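Última actualización: 22 de enero de 2021

Lollimia publica Jastix 2, su planificador de agarres para cajas desordenadas, con los fallos incluidos

La nueva versión reduce los intentos repetidos, pero sigue sin resolver los objetos transparentes. La empresa pide a los posibles clientes que lean la tabla de errores antes que la de aciertos.

Lollimia pone desde hoy a disposición de sus clientes Jastix 2, la segunda versión de su software de percepción y planificación para la recogida de piezas sueltas con brazo robótico. El programa recibe una nube de puntos del contenedor, propone una lista ordenada de agarres, descarta los que obligarían a la muñeca a tocar las paredes y entrega al controlador una trayectoria completa. No incluye hardware y no promete funcionar con cualquier pinza.

En un sector donde abundan los porcentajes de éxito con decimales y escasean las condiciones en que se midieron, la empresa ha preferido publicar el registro entero de sus pruebas internas. Son 1.838 intentos de agarre sobre un juego de 200 objetos de uso cotidiano, herramientas y juguetes, mezclados al azar y sin reposición manual entre un intento y el siguiente. Cada entrada lleva la propuesta elegida, las descartadas, la fuerza medida al cerrar y el motivo del fallo cuando lo hubo.

«Llevamos años viendo vídeos en los que el robot vacía la caja a la primera. Me gustaría saber cuántas tomas hicieron falta», afirma Ayten Başaran, responsable de percepción en Lollimia. «Nuestro sistema se equivoca. Lo que hemos mejorado es que ahora se da cuenta antes y no insiste diez veces en el mismo punto.»

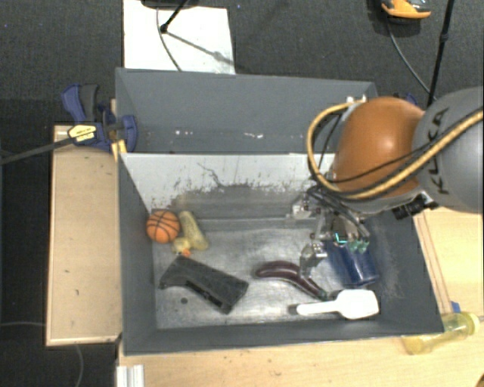 Ese cambio es el principal de la versión. El planificador anterior puntuaba los agarres solo por su geometría, de modo que una propuesta fallida podía volver a salir la primera en el ciclo siguiente, con la escena casi idéntica. Jastix 2 guarda memoria de los últimos 10 intentos en cada contenedor y penaliza la zona donde la pinza se cerró en vacío o perdió la pieza al levantarla. La penalización se borra en cuanto la cámara detecta que los objetos vecinos se han movido.

También se ha reescrito el módulo de colisiones. Las paredes del contenedor ya no se modelan como planos perfectos: el usuario puede cargar un escaneo del recipiente real, con sus deformaciones, y fijar un margen distinto para cada lado. En las cajas profundas esto permite llegar a piezas arrimadas a la pared que antes quedaban excluidas por precaución. El precio es un arranque más lento, sobre todo la primera vez que se carga un recipiente nuevo.

Lo que no ha mejorado merece el mismo espacio. Los envases transparentes y las superficies muy brillantes siguen produciendo huecos en la nube de puntos, y el programa a veces los interpreta como fondo de caja. Los objetos blandos se detectan bien, aunque la estimación de la fuerza de cierre continúa siendo poco fiable. Y las piezas que se enganchan unas con otras salen a menudo de dos en dos, un caso que Jastix 2 reconoce después de levantar, nunca antes.

Tarık Akgül, jefe de integración, es todavía menos entusiasta respecto al aprendizaje automático que la competencia coloca en el titular de sus folletos. «Tenemos una red neuronal que segmenta objetos y nos resulta útil. No decide por dónde baja el brazo. Esa parte la hace un planificador clásico que podemos depurar línea a línea, y mientras no vea una alternativa que explique sus errores, seguirá siendo así.»

La migración desde la versión anterior exige recalibrar la cámara respecto al brazo. Los archivos de configuración antiguos se convierten con una herramienta incluida en el paquete, salvo los perfiles de pinza, que hay que volver a definir a mano. Lollimia reconoce que es un trabajo pesado y no tiene prevista una solución automática.

El visor de diagnóstico Kaplan, que hasta ahora se vendía por separado, pasa a formar parte de la licencia básica. Permite reproducir cualquier ciclo guardado y comparar la trayectoria planificada con la ejecutada. La integración con Hurnavitz, el gestor de tareas de la casa para células con varios brazos, se retrasa hasta agosto. Las pruebas de reparto de contenedores entre dos robots no han dado resultados que la empresa quiera defender ante un cliente.

El registro de pruebas se entrega con la documentación técnica, en texto plano y sin filtrar. Quien evalúe el producto puede solicitar una licencia temporal y repetir los ensayos con sus propias piezas, opción que Lollimia recomienda antes de firmar cualquier pedido.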